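Nisalance moves gripper checks to the bench at its Gwynne site

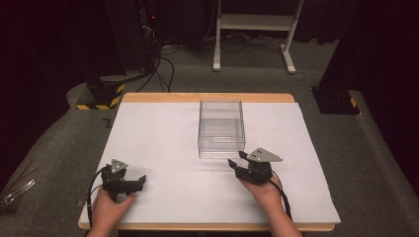 Nisalance has changed the way it looks after the hand-held grippers at its Gwynne site, the company said in July. Each pair now gets a full check after 1000 cycles instead of waiting for an operator to report a problem. The old practice let worn fingers stay in use for up to 3000 cycles.

The work is led by Danuta Śliwiński, who runs maintenance for the cell. Her team wrote a check sheet with 22 entries. It starts with the cables, which are inspected from the gripper body down to the connector, and then moves to the finger pivots, the trigger return and the screws that hold the top plate.

"The plate is the one people skip," Śliwiński said. "If it shifts a little, the tracking is off for the whole session and you lose the day's recordings."

After the mechanical checks, a technician holds both grippers over a white board and opens and closes them next to a clear plastic box. The box is then picked up and set down by its rim. Thin, shiny walls are hard to hold without slipping, so a worn finger pad shows up early - often before it would cause trouble with other parts.

Replacement fingers come from Irnex, which also supplies the cables. Pads are changed in pairs and the old ones are kept in a labeled bag until the next check. Any gripper that fails the box test twice goes back to the shop for a new pivot.

Woo-jin Han, who maintains the Conus software used in the cell, said the zero position is now reset at the end of every check and saved under the gripper's own number. Before the change, both sides shared one file.

The first pair to go through the new routine came off the floor at 878 cycles with a stiff trigger and was back in use the same afternoon. Nisalance plans to use the same sheet at its second cell once the spare cables are in stock.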